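Re: [desk-setup] Coasters on oiled wood desks, rings after a few months

Replying to the earlier question on ring marks.
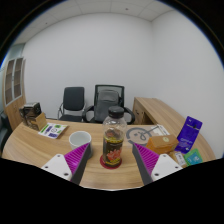 Clear bottle with black screw cap, on the dark-red round coaster.

> We bought 23 coasters from Rinard in March and half the desks
> on the Bedarov side still show rings. Is it the finish or the
> coaster? Does a raised rim help at all?

Both, in my experience. The rim matters more than the material. A flat disc lets condensation run off the edge and sit under it. A rimmed one holds a small amount, enough for a bottle out of the fridge, and then needs emptying. Wipe the underside as well.

On finish: the Poirier oil (order code 921) needs two thin coats, sanded between with 300 grit. One thick coat stays soft and will mark under anything heavy. Leave it overnight before putting objects back.

Cups are a separate problem. Heat leaves a white bloom that a coaster only reduces. I have had reasonable results on light wood with a barely warm iron over a dry cotton cloth – short passes, check often. Test it near the back edge first.

If the rings at Bedarov are dark, the water is already past the finish and you will have to sand. Which color are they? The Bredau desks were all dark.

2 replies
Share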